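Last month I walked again along the old canal path in Gravcombe, from the closed brickworks to the bridge. When I moved here, this part was only mud and a broken fence. Now the town has a plan to clean the banks, repair the Meinecke mill house and plant lime trees on the sunny side.

I read the whole plan at the library. It promises 25 benches, 6 of them with a roof, and a small ramp for wheelchairs near the lock. I like the ramp very much. I am less happy with the parking lot — it takes the meadow where people fly kites in July. 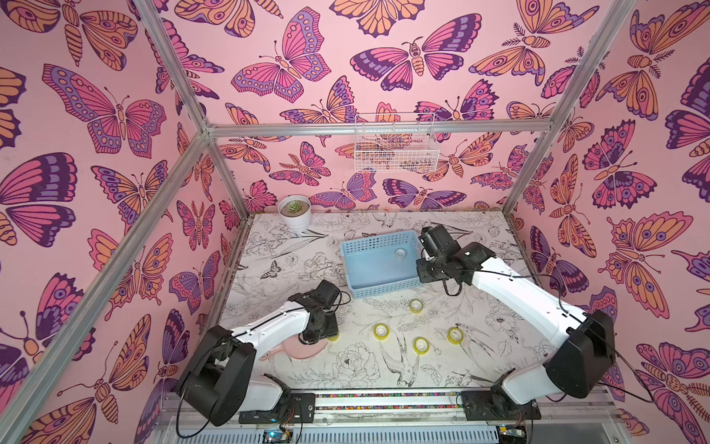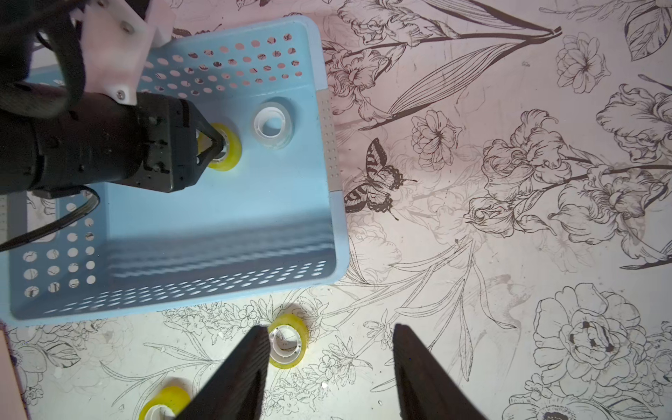
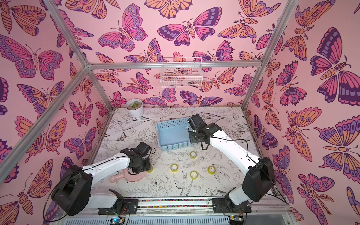 Samah Abdel Hamid wrote to me that the meadow floods every winter anyway, and that a parking lot there would be under water before the first car arrives. She would put it behind the brickworks, where the ground is already paved. I had not thought of this place, and I have now added it to my letter to the town.

The petition for the meadow has 1,209 names. You can still sign it at the library desk until Sat 20 April. Please bring your own pen, the one on the string writes very badly.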